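Home | Threads | Replies | Saved | About

Posted by Arlo Gallagher, Thursday, October

Print this thread | E-mail this thread

Right, a few of you asked how I got on with learning to re-upholster Mum's old reading chair, so settle in with a cuppa, because I do go on a bit.

I signed up for the evening class in Bramton, four sessions, run by the very patient Booker Mbeki. I'd never so much as sewn on a button without swearing. He gave me a tack lifter and told me to go slowly, and I can't say I did! 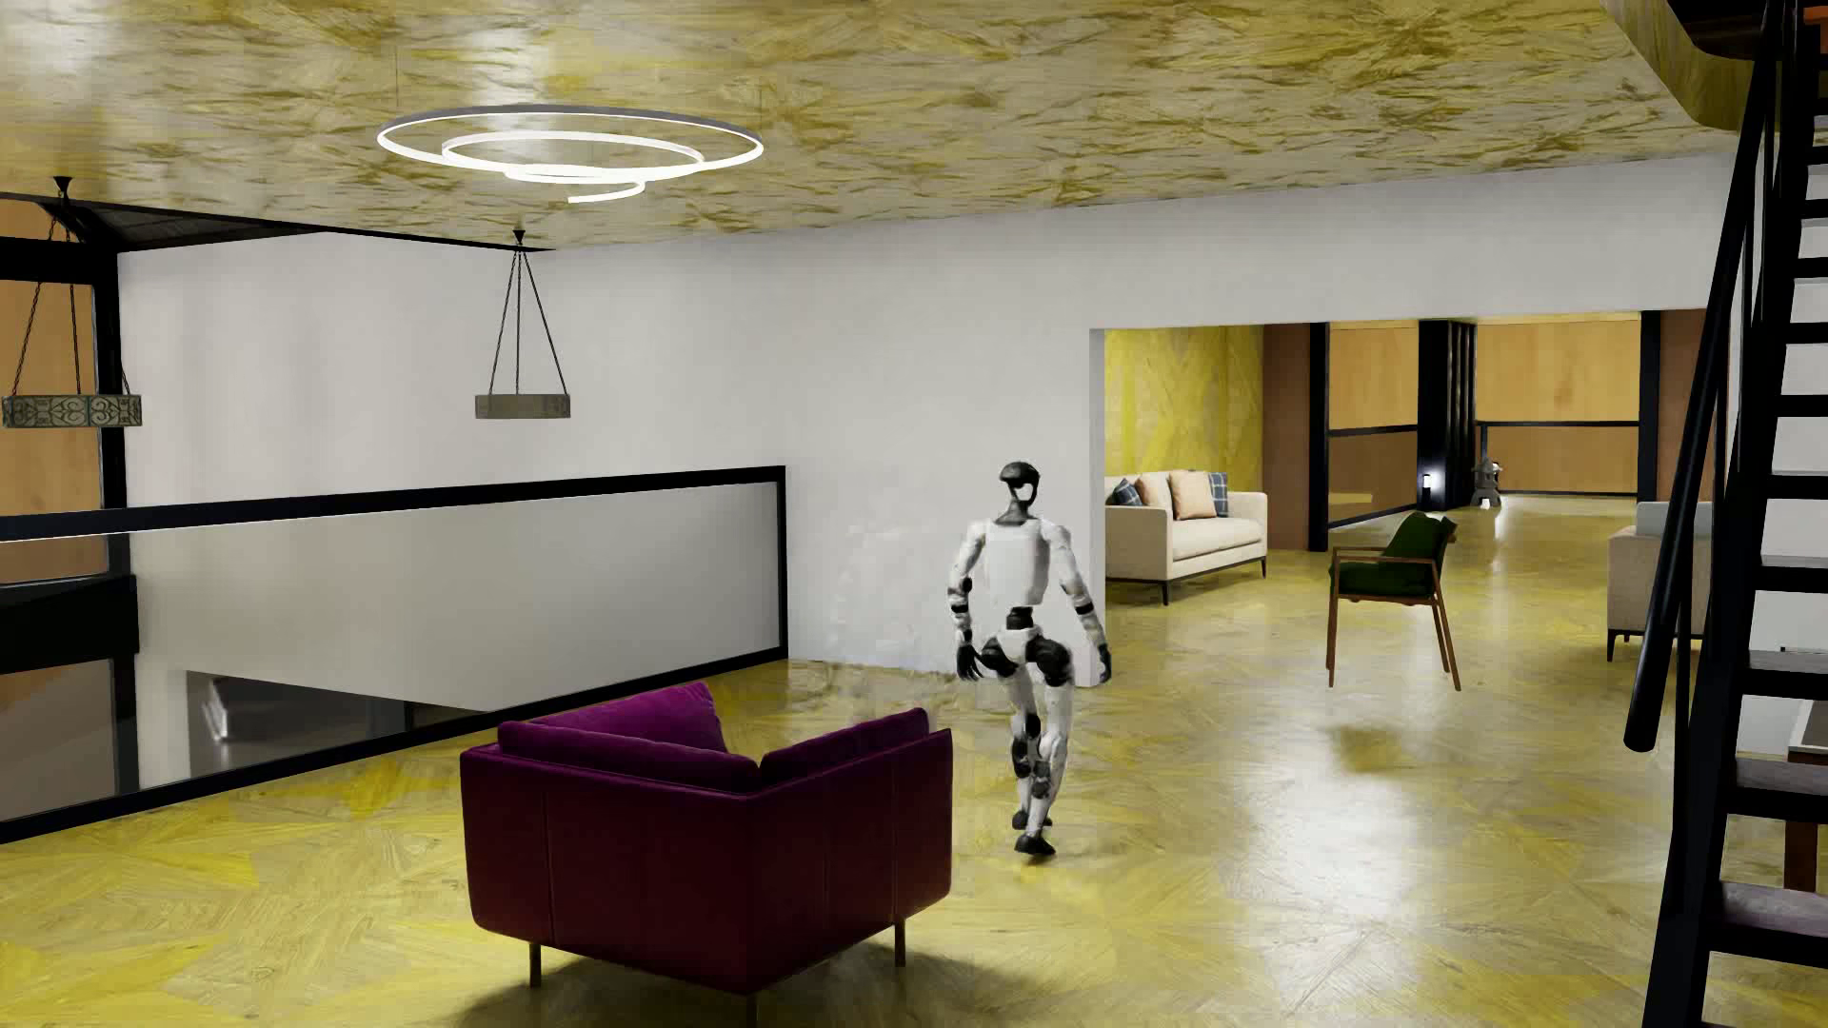 Do you have to strip off all the old fabric first?

It depends on the state of it. If the old cover is clean and tight you can sometimes go over the top, but Booker likes to see the padding before he trusts it, and mine was full of crumbs and one knitting needle.

The slow bit is the tacks. I pulled 400 out of that chair and kept them in a jar, which my daughter thinks is a strange thing to be proud of. She's welcome to her opinion.
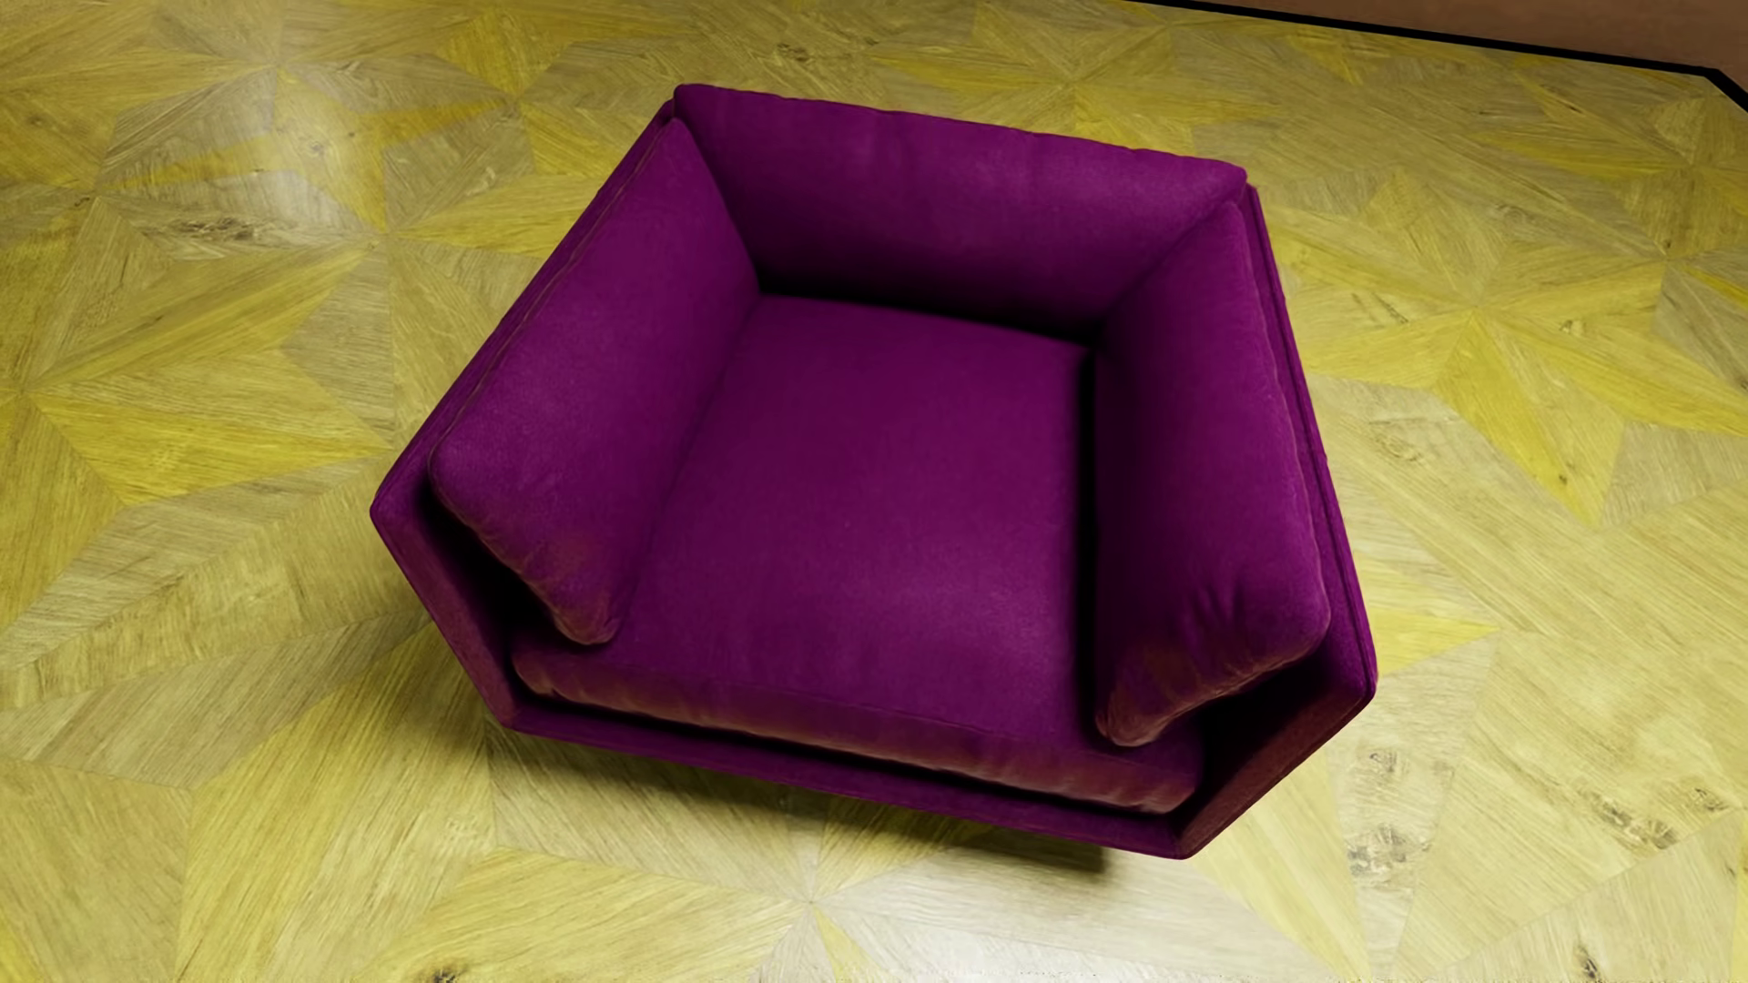
Picture: Resta

Then comes choosing the colour, and that's where I lost a whole fortnight. I wanted velvet from the start, but velvet has a nap, so every piece has to be cut with the pile running the same way or the arms look like a different colour to the seat. Ostoler sent me 47 swatches (my own fault, I kept ticking boxes) and I had them pinned to the curtains until we all got sick of looking at them.

After that you've got to think about the floor, especially if yours is as busy as my neighbour's. Plain chair on a patterned floor, he reckons, and let the floor do the talking.
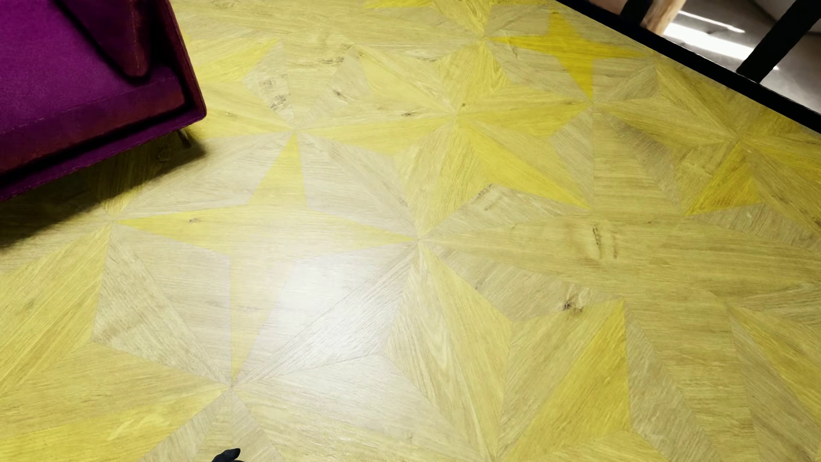
Star-patterned parquet in yellow and pale beige

Ours is just old carpet, so I could've picked anything really. I went with a dark green in the end, from the Nedeljković range, and I've been patting it every time I walk past.

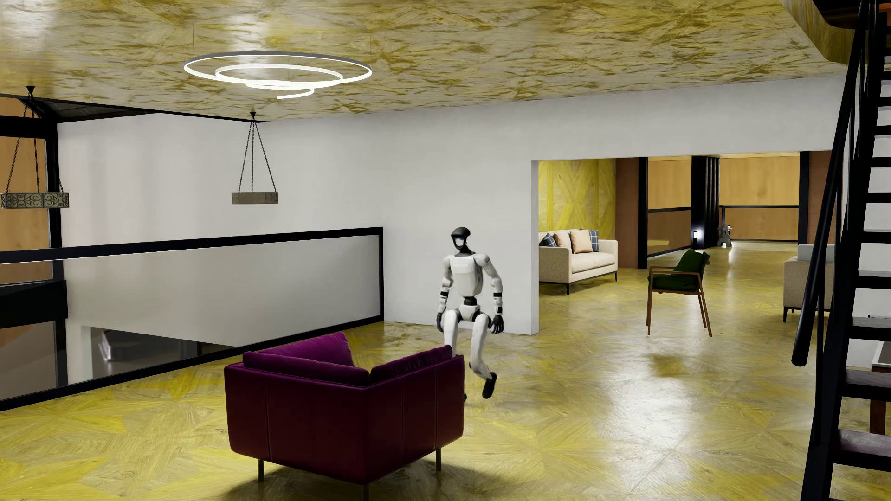 The piping nearly finished me, though. You cut the strips on the bias, wrap them around the cord and sew as close as you dare, and I unpicked the left arm so many times that Booker finally made me go and have a biscuit. Second session on the piping went much better, and Mum's coming Sunday to try it out. I'm starting on the footstool next, if anyone's got a spare bit of webbing going.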